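Batonano method

Updated October - by the Sadeo reference desk

The Batonano method is a way of teaching a robot arm to handle objects from recordings made with a hand-held gripper. A person holds the tool and does the task directly, and a wide-angle camera on the tool records each attempt. No robot is present during recording. The method was developed at the Prelton laboratory and is named after the first version of its gripper.

Background

Earlier work at Prelton used remote control, with an operator steering the arm through each motion. This gave clean joint data but was slow, and it tied all recording to the room where the arm was installed. The hand-held tool was built so that recordings could be made in ordinary rooms, at tables and counters of different heights.

Method

Each recording is cut into short episodes, one per attempt. Software estimates the path of the tool from the video and measures the opening between the fingers. Episodes in which tracking is lost for more than 2 seconds are dropped. The rest are used to train a policy, a program that takes in recent camera views and puts out the next few motions. The robot arm carries the same camera and fingers as the hand-held tool, so the views it gets while working are close to those in the training set.

The main data set, called Trnka, holds 3,284 episodes recorded in 43 rooms. It covers 5 tasks, all done at table height.
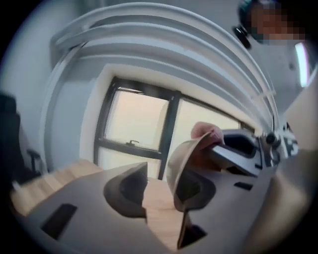
Results and limits

In the Prelton tests, policies trained on many rooms did better in new rooms than policies trained on the same number of episodes from one room. Adding more episodes from a room already in the set helped much less. Bright windows remained a problem - tracking was lost more often when the camera pointed toward strong daylight or a plain wall.

The method does not record force. Tasks that depend on how hard the fingers press, such as seating a tight lid, are outside its present scope. A later version of the gripper with pressure pads is being tested.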